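Junex Support Portal
Ticket 368: Wrist gripper does not seat on latch, trim panel job
Product: Junex trim handling kit (gripper, wrist camera, teach software)
Site: Zadedstead, refurbishing hall, bay 5
Status: Pending customer
Priority: Normal

Customer, 08:40
Hello. We have the kit on trial since June, from the reseller Clilgate. The job is car interior trim. The robot must go to the latch in the recess of the molded panel, press it, and go back. On the practice panel which came with the kit we have no problem. On the real panel the gripper stops short of the latch and the software shows "contact early". Then it retracts and waits for the operator.

I tried these things already:
Restarted the controller, two times.
Taught the approach point again by hand.
Cleaned the camera window with the cloth from the box.
Reduced the approach speed to the lowest step.
With the low speed the message comes later, but it still comes.

Junex Support, 09:25
Thank you for the clear report. Please send the software version, the contact threshold value, and one picture from the wrist camera with the gripper at the approach point. Please also tell us if the error comes on every cycle.

Customer, 10:10
Version is 5.14. The threshold is 14, which is the factory value, I did not touch it. The error does not come on every cycle. Yesterday evening we ran 51 cycles and had the error on 14 of them. I could not find a rule in it. The operator thinks it is more frequent after the panel is changed, but he did not write it down, so please take this only as an opinion.

At the approach point the tip of the gripper is over the dark opening where the latch is. From the side of the operator it looks correct. The camera view gives me more doubt, as the upper finger is wide and I cannot judge how much space is left to the upper edge of the recess.

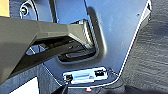 I should mention also that our panel has a recess with rounded walls, and the practice panel has a straight one. In the manual, chapter 5, there is only a drawing of the straight type. If the rounded type is not supported, I would prefer to know it now, before the trial is finished.

Junex Support, 11:30
The rounded recess is supported, but the default approach profile is made for the straight type. With a rounded wall, a broad finger can touch the side before it reaches the latch, and the controller reads this as early contact. Please do the following:
1. Open Profiles and copy "Recess, straight" to a new name.
2. Set the approach angle 5 degrees steeper.
3. Leave the threshold at 14.
4. Teach the approach point again with the new profile active.
5. Run the cycle at the lowest speed with the operator at the stop button.
Please do not raise the threshold to remove the message. It can mark the panel.

Customer, 14:05
I made the new profile. One remark: the software did not accept a name with a space, and the message for this was only "invalid". It cost me some time. Maybe you can write it in the manual.

After step 4 the software asked for a reference surface. I chose the flat metal latch plate below the recess. Is this right? It is shiny, and I am not sure the camera likes it. I did not start step 5 yet.

Junex Support, 14:50
Please choose the panel surface as reference and avoid the latch plate. A reflective plate can give a wrong height. The remark about profile names is forwarded to the manual team.

Customer, 16:20
Understood. I will change the reference and teach the point again. The bay is used for the Sitompul order until the end of the shift, so the next possible run is Sunday. I will send the log file with the result. Please keep the ticket open.

Junex Support, 16:35
Ticket stays open. Please attach the full log, including the cycles without error.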